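I quit my phone plan's family group text, I quit the gym, and last month I finally quit pretending I was going to learn Portuguese from an app. So what did I do with all that free time? I started writing letters. Paper ones, with stamps, to people who live close enough that I could just drive over and yell through the window.

It started with my friend Ximena, who moved out to Pereyra in the spring and has the worst cell service of anyone I know. We kept missing each other's calls. She'd leave me a voicemail that was mostly wind, I'd text back a question mark, and three days later I'd get a thumbs up that could have meant anything. Then one afternoon there was an envelope in my box with her big loopy handwriting on it, six pages, both sides! She told me all about the leaky roof and the neighbor's goat and a fight she had with her sister over a casserole dish. I read it standing in the driveway with my groceries melting.

I wrote back that same night and my hand hurt so bad I had to stop halfway down page two. When did I last write more than a grocery list? My cursive has completely fallen apart (my lowercase r's look like little dead bugs) so now I print, and I print slow. 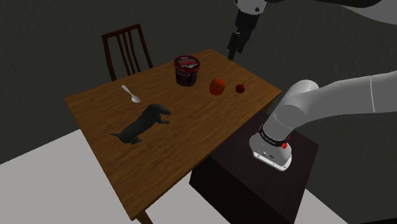 Page last changed: September 2018

The pen thing has gotten a bit out of hand. I bought a box of 300 envelopes because it was cheaper per envelope, and yes, I know how that sounds. Then I tried a fountain pen and got ink on my good gray pants, so I'm back to plain old ballpoints, the kind the bank lets you walk off with. For paper I like the lined pads from the drugstore. The fancy cream stuff makes me feel like I have to say something important, and mostly I want to tell people what I had for lunch.

Noman Tarar, who used to sit across from me back when I worked at Rekent, is my other regular. He's a terrible texter and a wonderful letter writer, go figure. He types his on an old typewriter that drops the letter e about half the time, so reading one is like doing a puzzle. His last one was all about his tomato plants and how he's convinced a raccoon is taking one bite out of each and leaving the rest. I wrote back with my grandmother's green tomato relish recipe, minus the amount of sugar, which she never wrote down and which I've been guessing at for years. If you've got a good one, please send it my way.

A few people have asked me what you even put in a letter when you talk to somebody all the time anyway. I just start with whatever is bugging me. The squeaky dryer, the lady at the post office who sighs when I ask for the bird stamps. By the second paragraph I've usually wandered off into something I didn't know I'd been thinking about, and by then my tea's cold and it's past eleven.

My mom wants in now too, so I owe her one by the weekend. She lives four blocks away and has already called twice to ask if it's in the mail.

Recent posts
Green beans, again
The great closet cleanout, part 2
Why I gave up on the Portuguese app
A weekend in Pereyra with no bars
My aunt's opinions on soup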